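February, late evening

The kettle has just clicked off and I have my feet up on the hassock, and I promised myself I would write a proper entry tonight instead of the two mean little lines I've been leaving here all winter. So, a proper entry. It has been a bread day, and a letter day, and a day of getting very little done that was on my list, and I can't say I mind.

I was up at 5 again. I used to fight it, lying there with my eyes shut and my mind going like a washing machine, but these days I just get up and put the lamp on in the kitchen and enjoy having the house to myself. The starter had climbed right up to the rubber band on the jar, which pleased me more than it should please a grown woman. I've been feeding it the rye from the Gunon mill since Christmas and it has taken to it wonderfully. It smells like apples now, where with the old white flour it smelled a bit like nail polish, and I had begun to think that was my fault.

I weighed out 485 grams of flour for the big loaf. Mother would have laughed at me for that. She never owned a scale that I can remember. She had the blue cup with the chip in it, and she had her hand, and if the dough was wrong she added more of something until it was right. I tried it her way for years and years and I made some terrible bricks, bless them, and the children ate every one of them with enough butter. Then I bought the scale and wrote things down, and my bread got better, and I still felt a little disloyal every time I pressed the button. I felt it this morning. I pressed it anyway.

While the dough had its first rest I sat down with the shoebox. I've been putting it off since the fall. It's the one with Aunt Cisow's recipes in it – we all called her that, by her last name, even her own nephews, and I never once thought to ask why until everyone who could have told me was gone. Her handwriting is dreadful. She wrote on the backs of envelopes and feed receipts and once on a piece of wallpaper, and she never put down an oven temperature in her life. "Hot oven" or "not so hot." One card says only "as for the other one, but longer," and I have no idea in the world what the other one was.

I did find the potato bread, though! I have been looking for that for I don't know how long. It was stuck to the back of a pickle recipe, and I had to hold it over the steam from the kettle and ease it off with a butter knife, holding my breath the whole time. She used the water from boiling the potatoes as well as the potatoes themselves, and a spoonful of lard, and caraway, "not too much for the children." I could taste it just reading it. I could see the oilcloth on her table in Skestdale and the way she'd cut the heel off for whoever had been out in the cold the longest, and how we used to stand out on the porch without our coats so it would be us.

I copied it onto a fresh card in my best printing, and then I copied it again for Adebayo, because he has been asking me for an old recipe to try and I think this one would suit him.

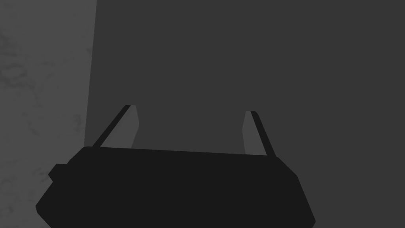

He came by in the afternoon, as it happened, before I could walk the card over. I had just turned the loaves out and the whole downstairs smelled of crust. Adebayo Ojo has the best timing of any neighbor I have ever had, and I have told him so. He brought me back my big yellow bowl and there were oranges in it, so we had a loaf cut open too early (I know, I know, you're supposed to let it cool, and the middle was a bit gummy for it) and oranges after, and sat there until the light started to go.

He told me about the bread his grandmother bought when he was a boy, a soft sweet white loaf, so tight in the crumb that you could pull it away in long strips. He has been trying to make it in his own oven and can't get it to come out the way he remembers. He's had the milk too warm and the milk too cold, and he's tried it with twice the sugar. I said that maybe it wanted a pan with a lid, to keep it from spreading itself out on top, and he put down his cup and looked at me as if I'd found his car keys. I have one of those pans somewhere. It was a wedding present and I believe I've used it twice. I must look in the cupboard under the stairs, behind the jars.

We got onto the subject of whether you can ever really get a taste back. He thinks you can, if you're patient and write everything down. I'm not so sure. I think half of Aunt Cisow's bread was being nine years old and half frozen. But then I do go on trying, so maybe I believe it more than I let on. We didn't settle it. He took the card home with him in his shirt pocket and buttoned the flap over it, which I thought was a sweet thing to do.

After he left I wrote to my sister, finally. It ran to four pages, and three of them were about the shoebox. I asked her if she remembers "the other one." She was always in that kitchen more than I was, being the younger and the one who was allowed to stand on the stool, and if anyone on this earth knows what it was, she does. I also asked whether she still has the long tins, and I tried to ask it in a way that didn't sound like I was after them. I am a little bit after them.

Then there was the business of supper, which I had forgotten about completely, being so full of bread. I had soup in the freezer, thank goodness, the bean one from the Bermúdez cookbook that I always say is too much trouble and then make a huge pot of anyway. It wanted salt and a bit of lemon. I had it with the gummy slice toasted, and toasting did it a world of good. I should remember that. I've had two bowls and I could easily have had a third.

My wrists are sore tonight. They always are after a kneading day now, and I suppose sooner or later I'll have to move over to the folding method for good, where you just turn the dough over on itself every so often and leave it be. I've done it that way before and the bread is every bit as nice. But I do like the kneading. I like the moment when it stops being a mess and pulls itself together under your hands, and I do some of my best thinking in those 15 minutes, or at least my most peaceful. I thought about Mother a good deal today. I thought about the blue cup, and where it got to after the move, and whether I might have wrapped it in something and put it away so carefully that I'll never see it again. That would be just like me.

Things for tomorrow, before I forget. Look for the lidded pan. Feed the starter, and put a little of it in a jam jar for Adebayo, who says he is ready for the responsibility. Buy caraway, and potatoes, the floury kind. Mail the letter – it's already stamped and it's sitting on top of my gloves so I can't go out without it. Call the dentist back. And 7 more cards to copy out from the shoebox before I let myself start on the pickles, which are a whole other muddle and will probably take me until spring.

My tea has gone cold while I've been writing this. I'm going to have one more slice with the plum jam and then go up.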